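# Towers on the table

Welcome to the open computer page of the Fikus parts library! I'm Lena Tomaszewski, and I have loved the insides of desktop computers since I was tall enough to see over my uncle's workbench. Fikus is a lending library for old computer parts, run out of the back half of the building on Vellero Street, and this page is where I get to show off the desktops themselves, with their lids off, which is how they look best.

A bit of bragging before the good stuff. The parts catalog reached 1,259 entries in February, and nearly 500 of those are memory modules (I had no idea how many until I sat down and typed in the labels, one evening after another, with the radio on). Power supplies are next. Wish me luck with the drawer marked MISC.

## What I love in an old office tower

**Tool-free latches.** Somebody at a drawing board decided that swapping a drive should take a thumb and a second or two, and then they made the latch bright blue so you'd know where to put the thumb. I could talk about colored plastic all day. Blue, green, purple – if it's bright, it usually moves!

**The open socket.** My favorite moment in any build. With the bracket up and no processor in it, you can finally get a proper look at the socket, and I make every newcomer stop and do just that before we go on. Bring a flashlight. Please don't bring your fingers.

**Cables with a mind of their own.** Modern cases hide everything behind a panel. Older ones let the power leads flop straight across the middle, black and orange and yellow all in a bunch, and you learn to fold them out of the way as you go. I've grown fond of the flop.

**Perforated metal.** Honeycomb, little rectangles, round holes, I like them all. Khổng from the bike co-op upstairs thinks I'm joking about this, but go and look at the back end of an old steel case sometime and tell me it isn't handsome.

**Light blue SATA cables.** Red ones are everywhere. I'm always happy to see a light blue one.

## How we lay things out

Towers go on their side, opening up, so the board is flat and gravity is helping you. It sounds too simple to mention, but I spent years crouched next to upright cases with a screwdriver in my teeth and I'm not going back!

Small parts get a place of their own. A processor is tiny and silver and looks exactly like something you'd sweep off the table with a sleeve, so I'm a big believer in trays with a recess for the chip and a slot for the long pieces. We used egg cartons for ages. Printed trays are so much nicer – the chip lies flat, and you can see right away if a space is empty.

Panels lean against the wall under the coat hooks. Screws go in the jam jar lid, then into the jam jar, and the jar goes home with the computer.

If you borrow a part, write the catalog number on the pink card. Number 519 has been on loan so long that I think it lives there now, and that's fine, it's a fan, I hope it's spinning happily somewhere.

## Coming up

Harnix, the little electronics shop by the station, has offered us a box of desktops from their storeroom, and I've cleared 2 shelves to make room. I haven't seen what's in there yet. I'm hoping for at least one with a really silly front panel. They'll all get a turn here as they're opened, and if you have a tower gathering dust in the garage, I would love to meet it. Missing parts are no problem, half the fun is finding the right one in the drawers.

## The gallery

**Black case, blue latch**
Green board, socket open, a processor resting in the gray tray next door. Look at that gold-colored square by the socket, too!

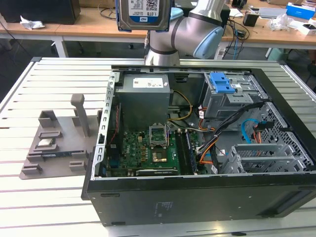

Garage towers can be dropped off any afternoon at the Vellero Street door. Ring twice, I'm usually at the back with the radio on.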